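Flistorska Home Help > Outdoor Furniture > Glass Tables

Paper sticking to a rippled glass patio table -- how do I get it off?

Asked October 2, 2025

We bought a round Stolter table in April. The top is bumpy glass and I use it as a desk when the weather is good. Some mail got left out overnight and one envelope has bonded to the glass. The bits that are left sit down in the low spots and a sponge just slides over them. 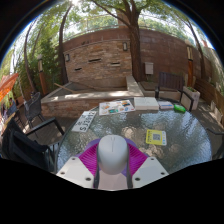

I have tried dish soap and a plastic scraper. The scraper only touches the high points. I don't want to scratch the top or get anything harsh on the metal rim. Is there a better way?

3 answers

Answer 1 (marked helpful by 20 people)

Soak it. Lay a wet rag on the spot for 2 hours and wet it again when it starts to dry. Then use a soft toothbrush with a little baking soda and go in small circles. Flat tools are no use on textured glass. Rinse with plain water and dry the rim with a towel so water doesn't sit under the edge.

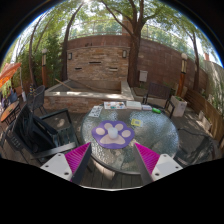
For next time, keep paper off the bare glass. Dew collects in the texture and the paper soaks it up. I would put a mat under anything that stays out, and that purple paw mat with the little white cup-like thing on it is the right idea. A second one, bigger, could go under the papers along the far edge. Bring the mats in at night too -- they trap water just the same.

Answer 2

just use a hose

Answer 3

Agree with the toothbrush. If there is glue left, rubbing alcohol works, but test it first and keep it off the paint.
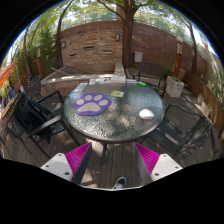

Page 2 of 2

I had a Kubo table with the same kind of top and did it this way for years. Panamon sells a clear cover for round tables, but mine turned cloudy and I went back to mats.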